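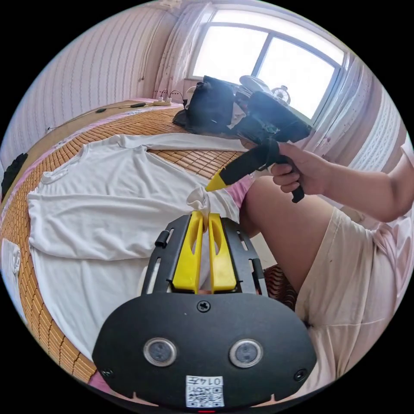 Chapter 6
Celebrity News and the Unnamed Source

Learning objectives
After studying this chapter, students should be able to describe how a report about a public figure's private life moves from first mention to general circulation; distinguish among the kinds of sources on which such reports rest; and apply the attribution rules introduced in Chapter 5 to entertainment copy.

6.1 A breakup in April

Early one evening in April, the entertainment site Listel posted a report of 123 words. It stated that the singer Smaranda Stoica and her husband, the television host Bogdan Munteanu, had separated. The report cited "a friend of the couple." It carried no comment from either party and did not say whether comment had been sought.

Within 30 minutes the report had been repeated by Gostent, a larger site with a staff of its own. Gostent's version was longer, but it contained no new reporting. The added length came from a summary of the couple's wedding, a list of Stoica's recent recordings, and several remarks by readers. The phrase "a friend of the couple" had become "friends of the couple." The plural suggested that more than one person had confirmed the separation. No second person had.

By the following morning, nearly 300 outlets had carried some form of the story. Most credited Gostent. A smaller number credited "multiple reports." Listel, where the claim began, was named in very few of them, and a reader who wished to judge the original source would have had difficulty finding it.

A spokesperson for Munteanu issued a statement at noon. It said that the couple had been living apart for work and remained married. Listel added the statement to the bottom of its report and left the headline as it was. Gostent published the statement as a separate item under the headline "Munteanu Breaks Silence on Split."

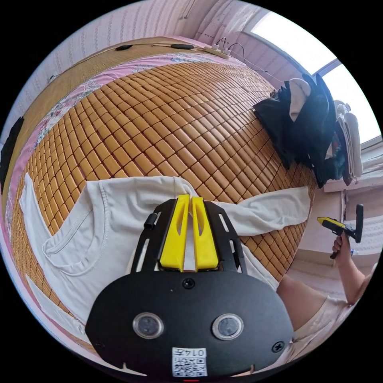 Figure 6.1. White T-shirt with breast pocket, laid flat.

6.2 Why the case is useful

The Stoica report is a modest example. No court case followed, and the public soon lost interest. It is used in this chapter because each step in its spread can be followed, and because the errors were ordinary ones. The editors involved were working quickly, under rules that their own newsrooms had put in writing, and in most instances they believed those rules had been met.

Two questions should be kept in view during the reading. The first concerns knowledge: what did each outlet know at the time of publication, and how did it know it? The second concerns wording: what would an average reader have taken the published sentence to mean? An item may satisfy an editor on the first question and still fail on the second. The change from "a friend" to "friends" is a failure of this type.

6.3 Terms used in this chapter

Originating report. The earliest published version of a claim that later versions depend on, directly or otherwise.

Pickup. Publication of a claim by an outlet that has not confirmed it independently.

Sandu rule. A newsroom policy, named for the magazine Sandu, under which a claim about a marriage, pregnancy, or illness requires 2 sources who do not know of each other's cooperation. The rule and its exceptions are discussed in Section 6.5.

Representative. A person authorized to speak for a public figure. Publicists, managers, and attorneys may all be representatives, but their duties differ, and copy should state which is meant.

Students who have not completed the Hevar exercise at the end of Chapter 5 should do so before continuing.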